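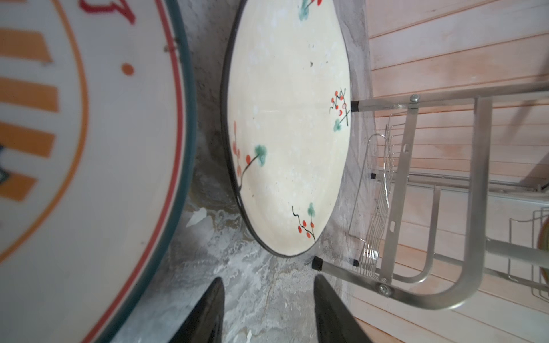 Chapter 4. Chores

Putting away the dishes takes most adults a few minutes and almost no thought. For a machine it is a string of separate problems, and a good part of this chapter is spent pulling them apart. Take a plate that leans at an angle against a wall, close to a steel dish rack. The gripper has to come in at the right slant, with one finger angled under the plate, and it has to do so without knocking the rack or a second plate nearby. A painted pattern of berries and twigs means nothing to a person reaching for the rim. To a vision system it can be a source of false edges.

Can machines do household and shop-floor chores yet? The answer depends on what is meant by "do." In a trial at the Prunetitz test kitchen, Nour Tarawneh and Rhys Tuhiwai ran 368 plate pickups over 15 days. On a bare counter, with one kind of plate, the arm seldom failed. With mixed plates and a rack in the way, it needed a person to step in 47 times. Most of those cases were small ones – a finger stopped short of the rim, or a plate turned in the grip – but each brought the work to a halt.

Factories have an easier time of it. At Jotaner, a maker of pump housings, the parts arrive in the same trays, facing the same way, under the same lights. Even there, Wissam Haddadin found that clearing scrap and wiping down benches were still done by hand. The parts were predictable and the mess was not.

Section 4.1 deals with grasping, and Section 4.2 with clutter. Section 4.3 turns to cost and asks how often a machine may call for help before it stops saving anyone time. Readers who skipped Chapter 3 should go back to the pages on contact and friction first, as the terms are used here without further definition.

Copyright Stitlow Textbooks. All rights reserved. | Contact | Back to top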